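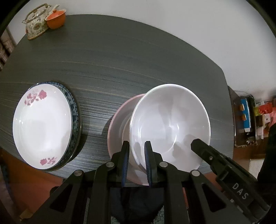
Resort excursion desk vs booking direct, Malel

hefinp
Posted in: Trip Planning

going in March, 4 nights at the Parine. They sell a guided day up to Ullard thru the hotel desk, 19 people max, lunch included. Anyone done it? Worth the markup or just find a guide in town

tegwen_m
Did it last spring. Pickup 7 am, back by dark. Guide was great, lunch was a sandwich. Would do again

palacios77
Markup is silly. Same guides work for Pangaribuan, the outfit by the bus station. Walk in the day before and pay cash. Ask for the ridge route, not the lake one

tegwen_m
not the same guides when I went. And Pangaribuan cancelled on my sister twice, no refund on the 2nd one

palacios77
weather cancel or no-show? They refund weather. I've used them 3 times no problem

tegwen_m
they said weather. It was sunny

hefinp
ok so how hard is the ridge route. Heledd has a bad knee

MereridP
900 ft of climb, most of it in the first hour. Loose rock coming down, bring poles. With a bad knee I'd do the lake

palacios77
Lake is a parking lot with ducks

MereridP
lake is fine?? We had a lovely day there. Trail is flat the whole way and theres a cafe

hefinp
Lake it is prob. Does the hotel let you cancel

tegwen_m
Up to 6 pm the night before, at least they did then. Get it in writing, the desk changes its mind

hefinp
thx all. Booked Thursday thru the hotel, will ask them abuot the knee

palacios77
your money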